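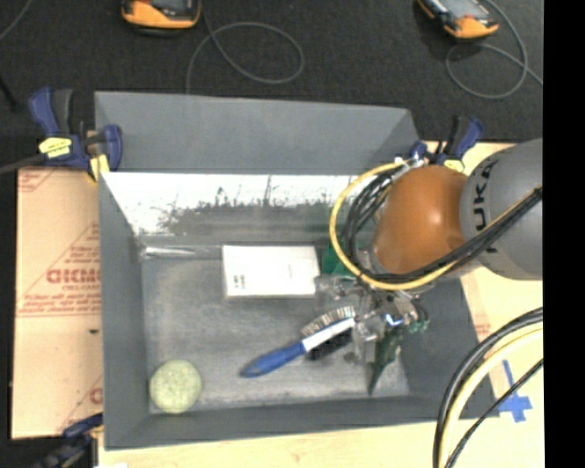 Þórey Juhl asked after the last lecture why we'd spend a whole session on punt coverage when most of the group wants to coach offence, and whether two hours on it wouldn't be better spent on the passing tree. Fair question! My answer is the Canadian third down. You get two tries to make ten yards, and then very often you kick. A high school team with an ordinary offence will punt again and again in an afternoon, and each of those plays moves the ball further than nearly anything you'll call from the playbook.

Unit 6: Covering the punt

What makes our game different

There is no fair catch. The returner has to field the ball, and the cover team has to give him five yards all around until he touches it. If you coach only one thing this week, coach that halo. Players who grew up watching the American game run straight through the returner and cost you a penalty on a play you'd already won.

The single point matters too. A punt that goes into the end zone and isn't brought out gives the kicking team a point, and then the other side takes over with decent field position. Is the point worth it? Early in a game, usually no. Late in a tied game, very much yes, and I love how much argument that gets going on a sideline.

Also, the kicker is onside, along with anyone behind him when he kicks. He can recover his own ball. Hardly any school teams practise this and I wish they would.

The Gutdale charts

Annapurna Arumugam charted every punt in two seasons of Gutdale games, 143 in all. I've put her sheets in the course folder. On 56 of them the returner gained ten yards or more, and when she went back to the film she marked where the first cover player was at the moment of the catch. Read her middle column closely. The long returns don't line up very well with short kicks. They line up with a cover player who had crossed into the next lane.

So, lanes. Terms we'll use from here on:

Contain: the widest player on each side. Keeps the ball inside his outside shoulder and never, ever chases behind it.
Force: next one in. Gets downfield fast and makes the returner choose.
Fold: the linemen, releasing late after the block. They're slow to arrive and they matter enormously.
Safety: the kicker, plus one. Stays deep and square.

Kinga Rácz teaches contain with a cone on the hash and a rule that you may look at the ball only after you've passed it. Try it! The first few reps are a mess and then it clicks beautifully.

Field session

Bring cleats. We'll walk the lanes first, then half speed with a thrown ball, then full speed with Ottó kicking. Everybody takes a turn as returner, coaches included.

For next time

Read the Vörös chapter on hang time, skipping the section on wind tables unless you enjoy that sort of thing (I do). Then pick any six punts from Annapurna's sheets and draw the lanes as they were at the catch. Write up one of them in 500 words, saying which player you'd talk to first and what you'd say to him. Hand it in to Magdolna Mészáros at the front desk before 4 p.m.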